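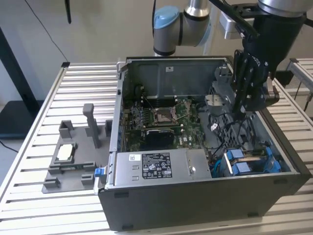 Page 11

February 21, 2024

Cold in the workshop until mid-morning. Started on the computer job, which has been on the Skeresis list since January and kept getting pushed back by the sorting work. We are gathering demonstrations for it: one person drives the arm by hand through the controls, the recorder saves what the arm did and what the cameras saw, and later the learning system is trained on the lot. The target for this task is 500 good ones. Today was the first day that any of them counted.

The tower is a Dell, on its side with the panel off and the socket empty. I spent the first hour getting it square on the slatted table. If the case sits even slightly skewed the fixture plate beside it no longer lines up with the notes from the trial runs, and then every start position is a bit different in a way we didn't choose. We do want differences, but we want to know which ones they are. Marked the table with tape once I was happy.

The printed fixture is the second version. The first had posts that were too short and the fingers kept touching the plate. This one is better, though I would still like the cradle moved a little further from the front. Wrote that down for whoever does the next print at Skanard. They asked for all changes in one go this time, so I am keeping a list and not sending it yet.

Began with approach moves over the fan housing. These are dull to record but the system did badly on them in the trial. It would come down over the upper right of the case at a fair speed and then stop and shiver, as if it could not decide how high the plastic was. My guess is that the trial set had too few slow descents in it. So this morning was nothing but slow descents, with the fingers brought down over the housing and held there, then back up. I tried to come in from a different side each time and to avoid my own habits. I have a habit of swinging wide to the left before I drop, and you can see it plainly when you play the files back one after another. If I don't watch it the arm will learn that too.

Threw away a fair few. The rule we settled on is that a small correction stays in and a collision goes out. Small corrections are useful to the system, as it needs to see how to get out of a poor position as well as how to do the job from a good one. I was less sure about the ones where I simply paused to think. In the end I kept the short pauses and cut the long ones, and put a note in the log so that it can be undone.

The black cables by the drive cage are a worry. They are in a tangle and they shift when anything brushes them, so the inside of the case is never quite the same twice. Part of me wants to tie them back. The people at Mets, who will be using the trained model, say their machines come in worse than this, so they stay loose. I did agree with myself to push them about on purpose between batches, and to record that I had done so.

Stopped the recorder 2 times for faults. Once it was writing the gripper values late, and the file looked fine until I checked it against the arm. Once the disk filled up, which was my own fault for not clearing the January tests. Moved those over to the Cestar drive and carried on. File 1588 is the last one from today and it opens properly. The numbering carries on from the old jobs, so it says nothing about how far along this one is.

Hand and wrist sore by four. The controls are stiff when you go slowly, and slow was the whole point today. I should swap over to the left hand for some of it, if only to break the habit with the wide swing.

Tomorrow: descents again for an hour, then start on the socket. That will need closer work and I want the near camera refocused first — it was soft on the last batch when I looked at it full size. Also check the gripper pads, find the spare power lead, and copy the log before anyone else uses the machine.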